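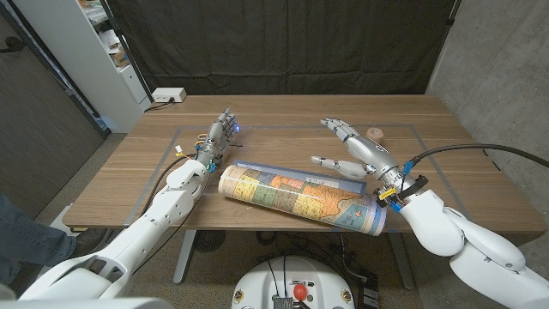
One reader wrote to us that she gave up on paper maps, as every map she bought went back into a roll the moment she let go of it, and she asked if there is any way to make them lie flat without ironing. Yes, there is. It needs patience more than tools.

Flattening and storing rolled maps

I have kept wall maps and old school maps for many years, first in a small flat in Prastby and now in a house with one good table. These are the methods that stayed with me.

Before you start

Wipe the table and let it dry fully. Paper takes up moisture very fast, and even a little water under the sheet will leave a wave in it. Wash your hands also and dry them well. Hand cream is bad for printed paper, so keep it for the evening.

Choose a table that is longer than the map when the map is open. If the end hangs over the side, it will get a crease there, and such a crease is very hard to remove. It helps me to mark a rectangle on the table with thin tape, parallel to the edges and a little inside them. I put the map inside the tape and I can see at once if it is going crooked. Use a tape that comes off easily and try it first in a corner, because on waxed wood some tapes take the wax with them.

Opening the roll

Put the roll on its side and find the free edge. Hold this edge down with one hand and push the roll away from you with the other, slowly. Do not pull at the corners. Corners tear first, mostly on maps which have been on a wall with pins.

If the paper makes a cracking sound, stop. It is too dry. Leave the roll in a room with normal air for a night or two and try again. I do not advise steam for a colored map. The pastel colors of the countries can run into each other, and the thin border lines become soft.

Old and valuable maps are a different matter. Please bring them to a paper restorer and do not practice on them.

Weights

Lay the map face down on clean white paper, put another clean sheet on top and then the weights. Books are good if they are flat and have no metal parts on the cover. I use four bags of dry rice, 300 grams each, one near each corner, and a wide board in the middle. The bags must be closed well. Rice on the floor is a long job.

Leave everything for two days. For thick paper I wait longer. When you take the weights off, the edges may still lift a little, and then you repeat it.

Rolling the other way is a method many people like. I did it once with a map from the Branden shop and got small folds all over the back. If you want to try, roll it very loosely around a wide tube, for 15 minutes and not more.

Putting it away

Flat is best, in a drawer or in a folder under the bed. If you have no space for this, roll the map around the outside of a tube, printed side out, and cover it with plain paper. A wide roll opens much easier later than a narrow one. Tie it with cotton ribbon. Rubber bands become sticky with time and they cut into the edge.

Write the name of the map on a paper label and tie it to the ribbon. My two school maps look the same from outside when they are rolled, and before I had labels I always opened the wrong one.

Keep the rolls lying down, away from the heater and from the outside wall.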